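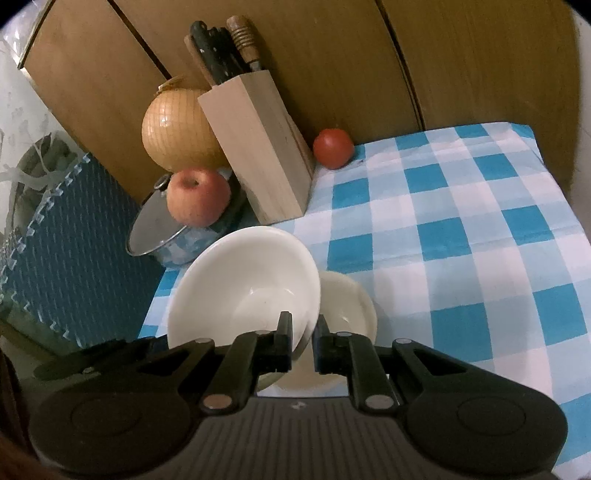

The bowls in question, on the tablecloth that started the argument.

Checked tablecloth keeps creeping, and should white bowls live on the table or in the cupboard?
Posted in Kitchen & Dining by Remedios Carrasco
November 20, 2020

Two problems, one table. I would have made two threads but the last time I did that I was told off.

I have a blue-and-white checked cloth on the kitchen table. It is cotton, I bought it in July, and it travels. Every time anybody picks up a bowl or puts one down, the cloth shifts a little towards whoever did it. By the end of a meal it hangs down to the floor on my side and barely covers the edge on the other, which tells you who does the laying and clearing in this house. I have tried weights on the corners (the little clip-on fruit ones). They swing about and hit you on the knee.

Second problem. We have two white bowls that get used for everything: porridge, soup, salad, things that should have been thrown away. One is a cleaner white and the other is creamier. My husband says the creamy one is stained and wants it gone. I say it was always that colour and he has only noticed now that he has seen them side by side on the cloth. We had them out together with the pan for exactly this purpose and reached no agreement.

So: how do I stop the cloth moving without gluing it down, and is there a way to tell a stained bowl from one that is simply cream? Also, if I leave the bowls out on the table all day, as I would like to, is that slovenly? He says it is. He leaves his shoes in the bath.

The table is 154 cm long and 72 cm wide, varnished, and very smooth on top. I would prefer not to spend much.

Kai-wen Ng
Member, 239 posts

The varnish is your trouble. Cotton on varnish is more or less a sledge.

What you want is an underlay. The old-fashioned word is a silence cloth, and if you ask for one in a shop now you get a very kind look. Ask for table felt or table protector instead. It comes off a roll, usually with a soft side and a slightly grippy side. Grippy side down, soft side up, cloth on top. The soft side holds the cotton and the grippy side holds the table. Cut it a centimetre or two short of the edge all round so it doesn't peep out. Your table is narrow, so measure the roll before you hand over money. I bought mine too wide and trimmed it with the kitchen scissors, and it has a wavy edge to this day.

If you can't find felt, the rubbery mesh stuff sold for stopping rugs slipping will do for a while. Don't leave it on a varnished top for months, and certainly don't put a hot pan over it. My mother did both and her table now has a permanent pattern of small squares that we all pretend is the grain.

Take the fruit off the corners. Your knees have suffered enough.

As for the bowls, turn them both over and look underneath. The foot ring and the bit inside it never meet soup. If the base is the same cream as the inside, it was made that colour and you may go and tell your husband, slowly, over dinner. If the base is white and only the inside is cream, he has a point. Do this by the window in the daytime. A yellow ceiling bulb makes everything look as if it has been smoked over.

Should it be stained after all, make a paste of bicarbonate of soda and water, leave it on for a quarter of an hour, rub with a soft cloth and rinse. Grey scratchy marks are a different thing and usually come from cutlery. They want a cream cleaner and a bit of elbow.

Facundo Sepúlveda
Member, 16 posts

get rid of the tablecloth. problem solved. wipe clean table, no creeping, no washing, no ironing. been without one for years

bowls go in the cupboard, dust gets in them otherwise

Yao-tsung Hsueh
Member

Agree with Kai-wen on the felt, though I would wash the cotton cloth before deciding anything. New ones often have a finish on them that makes them slide, and mine behaved much better after a couple of hot washes. It also shrank, so leave yourself some overhang.

On leaving bowls out, I keep mine on the table upside down on a folded tea towel. No dust, and they are ready when you want them. Dry them properly first, or you get a ring of damp under each one. A matching pair would stack, but if yours are slightly different sizes don't force it. I have one set that went together beautifully and hasn't come apart since Easter.

I can't help with the shoes.

Remedios Carrasco
Original poster

Thank you all, even Facundo. I have turned the bowls over. The creamy one is cream underneath as well, the same all the way round. He now says it must be stained on the outside too. Felt is on order.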